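Taller abierto de Dristance: el brazo de sobremesa ya coge cosas blandas

Octubre de 2021

Os debía noticias del brazo y por fin las tengo. Los que pasáis por el taller compartido de Dristance ya sabéis que desde junio ando peleándome con un brazo de sobremesa montado a ratos, entre la fresadora y la mesa de soldar. Pues bien, esta semana hemos cerrado la parte que más guerra daba, la pinza, y estamos con las pruebas de agarre (¡qué ganas tenía de escribir esto!).

La primera versión llevaba unos dedos impresos muy rígidos que iban bien con tacos y cajitas, pero en cuanto les ponías algo mullido lo estrujaban sin piedad. Los nuevos son más anchos, y la electrónica que manda sobre ellos, que en el taller llamamos Fistari, corta el empuje cuando nota resistencia. La cámara va en la muñeca, pegada a los dedos, y gracias a ella vemos de cerca cada acercamiento.
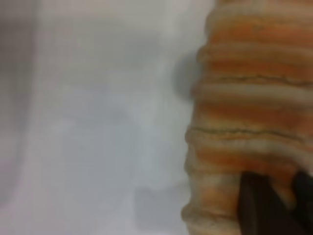

Los dedos de la pinza junto a una pieza de rayas naranjas y crema, vistos desde la muñeca.

Las rayas me vienen de maravilla para ajustar el enfoque, que todavía se me va cuando la pinza se acerca mucho. He cambiado la lente 3 veces y sigo sin estar contenta del todo, así que si alguien tiene por casa una de foco corto que no use, que me escriba. El soporte sí lo doy por bueno: dos tornillos, una pletina y a correr.

En dinero, el proyecto va por 300 euros contando los motores, que son de segunda mano y venían de un lote que compramos entre varios. La fuente me la prestó el taller vecino, Hollmann, y habrá que devolverla antes de Navidad — ya veremos con qué la sustituyo. El programa ocupa 94 líneas, sin contar las librerías, y lo tengo lleno de comentarios para que lo pueda tocar cualquiera.

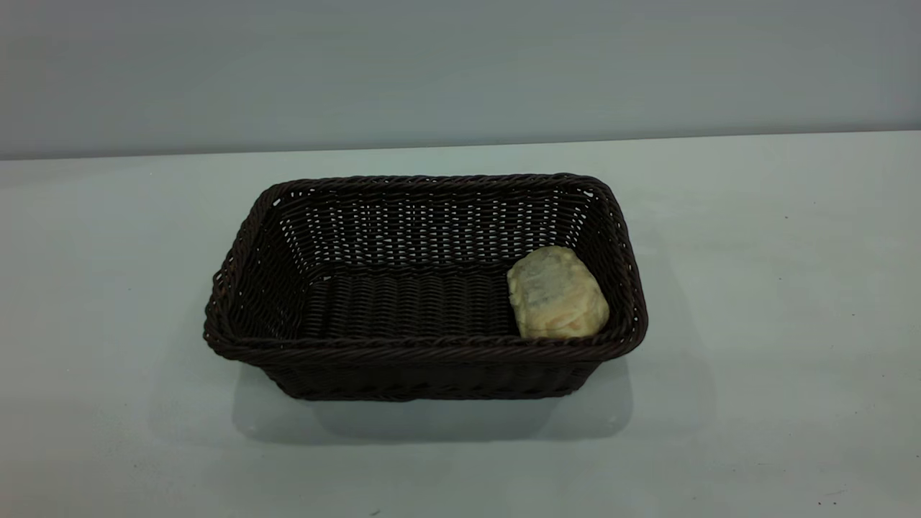
Lo siguiente es mejorar la colocación, porque coger es una cosa y dejar con cuidado es otra muy distinta, sobre todo con un borde alto de por medio. De momento las posiciones se las doy yo a mano, con un mando viejo, y las guardo para repetirlas después. Quiero que la segunda cámara, la fija, ayude a decidir por dónde entrar, pero para eso me falta calibrarla con la de la muñeca y voy despacio.

Si os apetece verlo, estaremos en la sala Holden el jueves por la tarde. Hay 13 sitios y se apunta uno en la hoja de la entrada. Traed objetos blandos, cuanto más raros mejor, y los vamos probando.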